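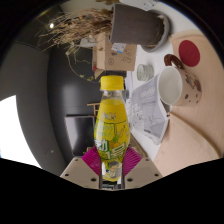 Ticket: Skamenano demo station, hand-held gripper, open day
Opened: 9/8/25
Status: monitoring

Reported: bottle rotates in the grip when the tool is tilted. Seen in 4 of 14 lifts during the visitor demonstration. No drops.

Setup: Cunov hand-held unit, magenta ridged finger pads, full-size drink bottle with screw cap. Same pads as the June visit.

Checked so far:
Finger screws tight on both sides.
Pads seated, no tears.
Trigger travel within spec, logged by Breltier build 9.

Suspected cause: pads closing too high, on the waist of the bottle. Contact area is small there and the label can slide.

Change made: operator now closes on the lower part of the bottle, one pad each side, and holds for 2 seconds before lifting. 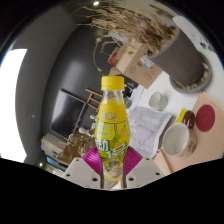

Low grip, bottle upright, cap clear of the pads.

Result: no rotation in 9 lifts after the change. Visitors' turns not counted.

To do: add grip height to the Pisharody demo card. Spare pads are in the grey case. Leave ticket open until after the next school visit.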